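Green nonstick pan: soft or abrasive sponge, and what goes on the table underneath?

Posted in Kitchen Care by Mio Ikeda
28 April 2025

I have a light wood table made of planks, with visible seams between them. The finish is a hardwax oil, two coats. I use the table for prep and often set a frying pan on it. The pan has a green nonstick interior and the maker's leaflet is gone. Two things I want to settle:

Can the pan be cleaned with an ordinary cellulose sponge, or does it need something softer? And does water left in the plank seams do damage if I clean the pan at the table and carry it to the sink for rinsing?

Tap water is hard here, 354 ppm on the last test strip.

3 replies

Kumaresan Suvarna

Plain cellulose is fine. Avoid the type with a green or brown scouring layer. Let the pan cool before it touches water. One drop of dish soap, wipe in circles, rinse, dry with a towel. At 354 ppm you will get a white film if it air dries. Diluted white vinegar takes the film off; leave it on for 10 minutes and rinse.

The seams are the bigger problem. Oil finish thins out at the edges of each plank first. Wring the sponge out before you set it down, and stand it on edge in a dish when you finish. A sponge left flat holds water against the wood.

Laurinda Neves

I just use paper towels. Never had a problem. My table is glass though.

Elango Gounder

Agree with Kumaresan on the sponge. For the table, put a drop of water on a seam and wait. If it beads, the oil is intact. If the wood darkens, sand lightly with the grain and re-oil that plank and the ones next to it. I use Plolier board oil, thin coat, excess wiped off after 10 minutes, overnight to cure.

Keep the working side clear and group the small items away from the pan handle. A table with the pan, sponge, cup and bottle spaced apart is easy to wipe between.
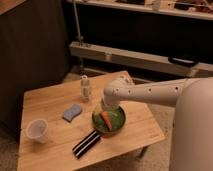

Related threads in Kitchen Care

Removing white film from a kettle
Re-oiling a table without moving it outdoors
Pan handle loose after washing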